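Are arms ready for bench chores? Tube racking, 131 tries
Bostport Automation Board > Small shop and lab

gresterobench
Single glass tube into a clear acrylic rack, a little liquid in the bottom. White gripper, wrist camera, position control only.

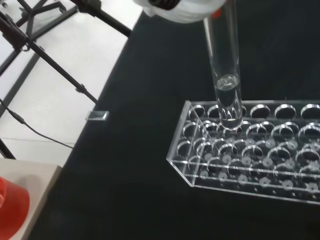 Aisling Duggan
Clearance is the number I'd want first. A person racks a tube by feel and never looks at the hole. Without force sensing you are relying on calibration, and calibration drifts.

gresterobench
Bore is 2 mm over tube diameter. Out of 131 tries, six stopped on the rim. No breakage. Clear plastic is the bigger problem, as depth readings on it are mostly noise.

buckley_m
Then paint the rack or buy an opaque one. We did that at Evstead and the vision errors went away by Thursday.

Aisling Duggan
Which proves the point. If you have to change the rack to suit the arm, it isn't doing the chore yet. Nobody is going to repaint their dish drainer.

buckley_m
Disagree. Shops have built fixtures for machines forever. A lathe needs a chuck. Dishes are a separate argument.

tolstack
Six in 131 is almost 5 percent. At 3000 tubes a week that means somebody standing next to it all day. Does it detect the rim contact or just push?

gresterobench
Motor current threshold, then it backs off and waits. Retry with a small spiral search is next. Will post the log when it has run overnight.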